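April, notebook for the hand-held collection, Pirnden office

Started at 8:40. The aim for today was to finish the small-object set for the desk task and to check the left/right timing problem which we saw in the last batch. I write this partly for myself and partly for whoever takes over the grippers next week, so please excuse the details.

**State at the start**

- Total of accepted episodes before today: 1,644.
- Rejected in the last batch: 26, nearly all for lost tracking in the first seconds.
- Both grippers charged overnight. The right one showed full, the left one showed one bar less. Same as always.
- New firmware from Moteck is on the card but I did not install it. I do not want to change the firmware and the protocol on the same day.

**Tracking near the window**

The lost tracking is worst when the episode begins with the gripper pointed at the glass. The lower panes have the frosted film and give almost no features, and above them is mostly sky with some tree foliage, so the estimate has very little to hold. When the brick wall is in view it settles quickly. I tried the same pick from both sides of the desk, with the same object. From the window side looking into the room: no loss at all. From the room side looking to the window: two losses, both before the first grasp.

So the new rule is: begin each episode with the brick in view, hold still for a slow breath, then turn to the object. I do not like that every episode will now begin with the same movement. The policy may learn the turn as part of the task. We can cut the beginning in processing, but then the cut has to be done before the length statistics, otherwise the averages will be wrong again (see the mistake in the Tran export, which cost me one afternoon).

Exposure is the other half of the same problem. With auto exposure the desk top goes dark as soon as much window comes into the picture, and small dark objects lose their edges. I fixed the exposure on the desk and accepted that the sky becomes too bright. I think it is the better choice, the sky does not need to be grasped.

**Objects**

Small things only for this set. The binder clip is the hardest. Standing up, it gives the fingers a good side to close on. Lying down, the fingertips slide over it and the operator starts to make small corrections, which look nervous in the recording. I decided to keep those episodes if the grasp succeeds within the second try. A robot will also need the second try sometimes. Episodes with three or more tries go to the separate folder "long", and we decide later.

One question which I could not answer: do we want the metal handles always in the same direction? In the Flinach set they were always turned to the operator, and the trained policy was poor with any other direction. I turned the clip a bit between episodes, without a system. Maybe a simple list of directions would be better than my hand.

**Chair**

The chair should be moved between episodes also. In the older recordings it stands in one place for the whole session, and I am afraid the model uses the headrest as a landmark.

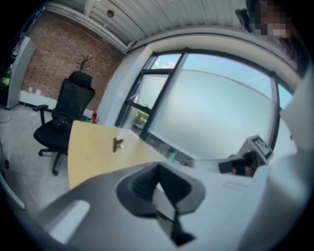
*Desk by the window, binder clip upright, office chair to the left. Second gripper with its marker near the glass.*

**Timing left/right**

The offset between the two grippers is still there, but it is constant inside one session – this is good news. It changes only after a restart. I now record a clap of the fingers on both sides after every restart and write the file name here in the notebook. The square marker on the second gripper is also useful as a check: when it comes into view of the first one, I can compare the two paths without any extra equipment. I did this by hand for a few episodes and the result agreed with the clap. It should be a script.

**Not done**

- Cable on the floor near the cabinet: tape it or take it away.
- List of directions for the clip.
- Script for the marker check.
- Ask if the blind for the window is still ordered. If yes, the exposure has to be set again and the old value noted.
- Firmware. First on one gripper, with a short test set, and only after this set is closed.

Target for the clip alone is 1,000 accepted episodes. Copy to the server started at 17:20, still running when I left.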